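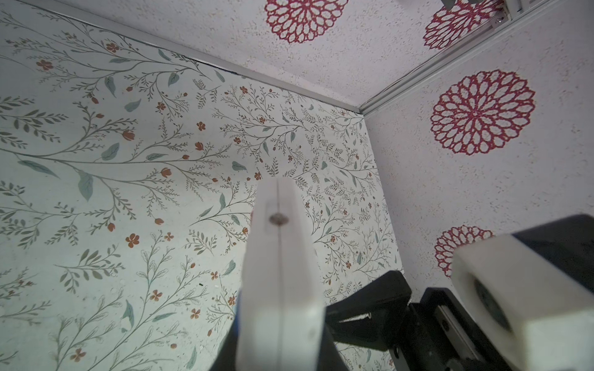
Agnes Purves keeps a paper towel tube next to the robot cell at Gutbridge, and if you ask her what it is for she will put it to her ear, lean the other end against the arm, and stop talking to you for a while. She is listening to a joint. The joint, as far as I could tell when my turn came, was saying nothing. Purves gave me the look a piano tuner gives someone who thinks the piano sounds fine.

I had gone to see how a robot gets looked after, having read plenty about what they will do to my job and nothing at all about who tightens their screws. Gutbridge is a small outfit that rents out arm time to people who want their handling software tried on real hardware. The cell is called Tillura. It was named by the owner's daughter, and it is spoken of the way people speak of an elderly cat.

Tillura does not look like the future. It has an arm, a gripper with two white fingers, a small camera mounted close to the gripper, and walls that could have come from a tearoom. One is papered in pale mint with leafy branches and little orange flowers. The speckled panels next to it carry big red blooms like dahlias done in openwork. Vision software gets lazy when all it ever sees is gray, Purves says, so the walls are dressed up and every so often dressed differently. She did not pick the dahlias. She wanted that understood.

The service I watched is due every 3000 hours of running. The counter on the controller read 3735.

"We were busy," said Purves.

The fingers come first. They are the cheap part, made to wear out before anything expensive does, and each is held by a screw that has to be snug and no more. Too loose and the finger wanders. Too tight and the plastic around the screw goes chalky and then, on a night when someone has paid for the cell until morning, lets go. Purves uses a driver with a short handle so that she can't get greedy. She backed the first screw out, wiped it, looked at the thread, and put it in a bottle cap. I have seen jewelers take less care with an earring.

With the fingers off she checked the jaws for play, pushing them gently from side to side with her thumb. Grit gets into the slides. It comes from cardboard, mostly, and from a run of terra-cotta pots that a customer sent in last July and that Purves still brings up without prompting. She cleaned the slides with a cotton swab, then with another, then with a third that came away looking exactly like the second. Grease went on in an amount I would describe as none.

New fingers went on after that, and the old pair went in a drawer with a great many other old pairs.

"Spares," she said.

"But they're worn out."

"Worn-out spares."

Annelies Jansen turned up a little after two with coffee and a laptop. She handles the part of the job that comes after the tools are put away, when the machine has to be told that its hand has changed. New fingers are never quite the same length as the old ones, and an arm that has its own reach wrong by the thickness of a business card will set a glass down with a bang, or not quite set it down at all. So Jansen drives the arm slowly to a steel pin, touches it from several directions, and lets the controller work out where its fingertips have got to. After that comes the camera, which needs to be told where it sits in relation to the hand. She does this with a checkered board, 30 poses of the arm, and a podcast about shipwrecks.

Pose 11 failed. Pose 11 always fails, Jansen told me, and she nudged the board a little to the left. It failed again. She nudged it back to where it had been and it passed, and she typed something into her notes that she would not let me read.

There is a commercial product that promises to do all this automatically. It is called Paracha, and Gutbridge bought a license. Jansen speaks of it politely. It works very well, she says, provided the cell has already been calibrated.

The cable was the long part of the afternoon. Anything that runs down a moving arm is being bent, thousands of times, in the same few places, and a cable can be broken inside for weeks while looking perfectly healthy on the outside. Purves ran hers between finger and thumb from the base up, eyes shut, while Jansen jogged the wrist a few degrees at a time and watched for the camera feed to hiccup. It hiccuped once. They went back over the same few inches of travel, couldn't get it to happen again, and had a quiet disagreement. Jansen wanted to leave it and keep an eye on it. Purves wanted the cable out. The replacement comes from a supplier named Radavmont, which sells them singly at a price that made me sit down, or by the 100 at a price that is almost reasonable.

"What would you do with a hundred cables?" I asked.

Purves glanced at the drawer, and Jansen said no.

The cable came out. Under the jacket, once Purves had slit it lengthwise on the bench, one of the fine copper strands had parted cleanly just where she had stopped with her thumb. She held it under Jansen's desk lamp for somewhat longer than was needed to make the point. Then the new one went in with a slightly more generous loop at the wrist, three ties, and a strip of felt where the jacket might rub, and the 30 poses had to be done again from the top because the camera had been unplugged.

By then it was nearly six. A customer had the cell booked for Sunday, and Jansen wanted a full dry run before anyone went home, so the arm went through its paces with nothing in its hand, reaching and closing and setting down imaginary cups. I thought it looked wonderful and said so. Purves had the paper towel tube out again. She listened to the shoulder, then the elbow, then moved up to the wrist and stayed there, frowning, one hand raised to keep us quiet.

"Is something wrong?" I asked, when she finally straightened up.

"No," she said, and wrote down the time.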